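Masuvico Neighborhood Newsletter
Clothes and Mending Corner

Knitwear before the winter: how we sort, fold and hang it

Friday, November 4, 2022

The clothing room at Parcombe is open again, and this month almost everything that comes through the door is knitted. Sweaters, cardigans, long wool skirts, soft house trousers, scarves. I have worked with these things for many years, first in my aunt's shop and now here, and I would like to share how we treat them, as several readers asked me in the last weeks.

First we look at each piece in daylight. Dark knits are the difficult ones. On charcoal or navy you do not see a small hole until you put your hand inside and spread the fabric a little against the window. I go slowly over the elbows, the cuffs and the seat. If there is a hole smaller than a lentil, the piece goes to the mending basket. If it is bigger, I write a note and pin it at the collar, and Sevim Aydoğan decides on Monday if it is worth the wool.

Then comes the question which I hear the most: fold or hang? My answer is that heavy knits should be folded. A wet or heavy sweater on a hanger becomes long in the body, and the shoulders get two small points that do not go away easily. Knitted trousers are a special case. You can hang them if you fold them once over a thick bar, with the legs together. A thin wire will leave a line across the knee. When the shelf is free, I still prefer to lay them flat.

For folding I use the table near the radiator (please do not put your cups there). Lay the piece with the front down, smooth it with the flat hand from the middle to the sides, and bring the sleeves in without pulling. Ribbed parts must stay relaxed. If you stretch the rib while you fold, it will remember this.

Benedikt Marti has brought us 200 paper labels, so now every folded piece can have its size written on it. Please write with pencil. The ink from the last labels came through on a cream cardigan, and I was sorry about it for a whole week.

Some practical points. We take knitwear until the end of the month, clean and dry, in a bag with your name. We do not take single socks. The swap table has seven boxes, sorted by size and not by color, and what is left in April will go to the Halura wool collection. If you have a steamer at home that you do not use, we would be glad to borrow it.

Next time I will write about pilling and which comb is gentle enough for fine yarn.

Snædís Kirkegaard

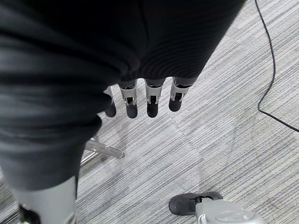 Rosaura Villanueva: I always hung my knitted pants by the waistband with clips and wondered why they grew longer every winter. I will try them over a thick bar now. Does a cardboard tube on the hanger work too?

Kadir Ekinci: Cardboard is fine for me, but change it when it bends. Also, can we bring baby sizes?

Snædís Kirkegaard: Yes, Kadir, baby sizes are very welcome.

We use cookies to remember your reading settings. Accept | Manage

Contact the editors | © 2022 Masuvico Neighborhood Newsletter | Back to top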